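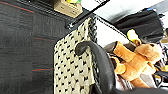 Woven mat and plush toy beside the gripper finger.

The mobile unit at Stullcombe has now been in my care since May, and I have undertaken to set down how it is maintained. Readers of this blog have asked chiefly about the gripper. The base and the arm have required very little attention, and the gripper has required a good deal.

The unit is known in our records as Mets. It works on a carpeted floor among household articles: a mat, soft toys, boxes and storage shelving. Carpet is a demanding surface for any machine with exposed joints. Fibres gather at the base of the fingers and, if left, they work their way into the pivots. Each finger is therefore brushed at the start of the day and wiped with a dry cloth at its close. Solvents are not used on the finger surfaces.

The wrist camera is cleaned next. A smear too slight to be noticed by eye will still soften the picture, and the operator then tends to bring the gripper in closer than is prudent. Darius Vanags, who held these duties before me, kept a separate lens cloth in a sealed bag, and I have continued the practice. 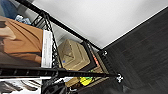 Wire shelving and stored items, viewed at an angle.

Shelving remains the most difficult part of the work area. A finger that enters a wire grid at the wrong angle may catch on leaving it, and the load is then carried by the finger mounts. After any such contact the operator stops the arm, releases the grip by hand and records the joint concerned. The mount screws are checked before motion resumes. Of 107 entries in the maintenance log to date, 32 concern a catch of this kind.

I would ask operators to record minor catches as well. A mount that has been disturbed several times in one week deserves inspection, even where no single contact appeared serious. 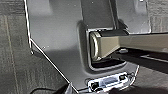 Page last changed: May, 4:15 p.m.

The housing is inspected every 100 hours of operation. Power is isolated first, and the arm is supported so that it cannot drop. I examine the fasteners for movement, the openings for lint and the cable for wear where it bends. The finger mounts are then tested for play. Any fastener that turns under light pressure is removed, cleaned and refitted, and its position is noted in the log.

At 300 hours the finger pads are replaced, whatever their condition. Our pads are ordered through Lindier and normally arrive within two weeks. A spare pair should be on the shelf at all times. On one occasion there was none, and the unit stood idle for nine days, which I regard as my own error.

Calibration follows every change of pads.
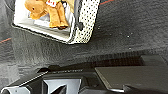

The grip is closed fully, opened fully and closed again, and the readings are compared with those on the card inside the cabinet door. If they differ, the procedure is repeated once from a cold start. A second difference is referred to Mārtiņš Lill at Clilton, who maintains the controller settings and prefers that they not be altered locally.

Soft articles are used for the first trials afterward, at reduced speed. Harder objects are introduced only when the grip has closed evenly on several soft ones. The operator signs the card at that point and the unit is returned to ordinary use.

A revised copy of the card, with the new pad readings, will be posted on this page once Clilton has approved it.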